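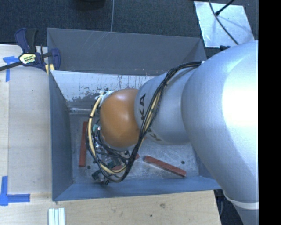

A robot arm over a metal bin. Two of the reddish-brown bars are easy to spot on the bottom.

How does a robot pick something out of a bin?

If you want a pencil from a messy drawer, you look, reach and grab. You don't have to think about it much. A robot needs a computer program for every part of that job.

Step one: finding the bar

The robot's camera takes a picture. To a computer, a picture is only a long list of numbers. A program called a detector looks through the numbers for shapes it has learned. Rok Angelovski, a programmer at Valline, trained his detector with 1,225 pictures of bars. In 268 of them, a bar was partly hidden under something else. Those are the hard ones.

Step two: choosing a path

Next comes the planner. It works out how the arm should bend so the gripper gets to the bar. The sides of a bin are in the way, so the planner tests many paths inside the computer first. If a path would bump a wall, the planner throws it out and tries another. The cables matter too – they must not be pulled tight or pinched when the arm turns.

Step three: moving

The last program is the controller. It tells the motor in each joint how fast to turn. Many times a second, it checks where the joint is and makes a small fix, a bit like you do when you steer a bike.

Try it yourself

Put 12 crayons in a shoebox. Close your eyes and have a friend tell you how to move your hand to pick up the red one. Your friend can only say left, right, forward, back, up, down, open and close.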